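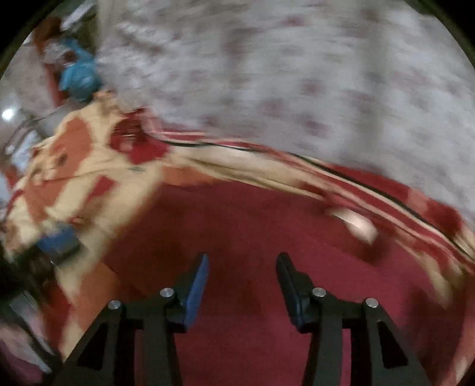

Rugs, second pass, 26th January

Started again on the rug question, mostly to see whether Adi's plan from last time holds up. I don't think it does, but I'll write down both sides so Monique can argue with me when she reads this.

The plan was: leave the red one and the pale one side by side in the sitting area, treat the patterned border as the dividing line, and call it done. Adi says the border "finishes" the red. Maybe. To my eye a strong border in cream, tan and orange next to a pale grey-white rug with little reddish-pink motifs is two patterns fighting over the same bit of floor. Khairul likes it. Khairul also liked the green felt underlay, and we all remember how long that lasted.

What I do accept is that the reds talk to each other. The deep red of the big area and the pinkish red of the small motifs are close enough that the pair looks chosen. I went in expecting to hate that part and I don't.

The cable

Still there. Thin black one, following the edge of the border in a long curve. I was told this would be dealt with. On a plain floor I'd tape it and forget it, but I won't put tape on either rug until someone shows me a tape that comes off pile clean. The Bunemden tape claims to. The test scrap I did with it in June left a gray line that took two goes with the stiff brush, and that was after one night. Larasati thinks I pressed it down too hard. I pressed it the way anybody would press tape.

Options for the cable, in the order I'd try them:

Run it along the wall. Needs a longer lead. Marlina says there may be one in the Brultemgate box, which I'll believe when I've got it in my hand.

Run it under the pale rug. Monique's idea. I don't want it. You get a ridge, the ridge gets walked on, and then we have a worn stripe in the rug and a squashed cable too.

Leave it where it is. What will happen if I don't push.

Stuff on the floor

The blue bundle and the reddish-brown thing next to it, over at the edge of the pale rug: can whoever put them down please pick them up. I'm not going to guess whose they are. Anything parked there sits right where I need to lift the corner, and I'm tired of moving things to get at it. There's a shelf.

Measuring

Khoo's sheet gives the overlap as 22 cm. I don't trust it. It's the same sheet that had the doorway narrower than the door. Measured twice myself and got 20 both times, with the steel rule, not the cloth tape. I've crossed out the old figure and put mine next to it, initialed. If somebody gets 22 again I'd like to watch them do it.

Two cm doesn't sound like much, but the gripper mat is cut to size and the Civisard people don't take back cut pieces. Order nothing until this is settled.

Cleaning

Vacuumed the red with the flat head, then with the brush head. Couldn't see any difference between them. The manual makes a great deal of the brush head. Next time I'll do half and half and ask Larasati to tell me which is which without my saying, because if I know, I'll talk myself into an answer.

The patterned part is harder to judge. With that many orange and red patches in it, a stain could sit there for a year and pass for design. Adi takes this as a point in favor. I take it as a reason to go over it on hands and knees with the lamp held low, which I haven't done yet.

Money

Marlina had a quote in for replacing the lot with one big rug: 1,893, delivery not included. I asked what we'd get for that which we don't get from the two we've got. The answer was "a more unified look." Not signing off on that. If the join turns out to be a trip hazard that's another matter, and I'd change my mind, but so far all I've heard is that people might trip. Has anyone? Write it on the back page with your name if so.

To do

Longer lead, if it exists (Marlina)
Overlap measured by a third person, not me, not Khoo
Lamp check on the border
Half and half vacuum test, Larasati to judge
Bundle and the other thing off the floor
Ask Adi what he means by "finishes"

Left the rugs as they were for now. Corner by the door still wants to curl and I've got two heavy catalogs sitting on it, which I give until the next time someone needs a catalog.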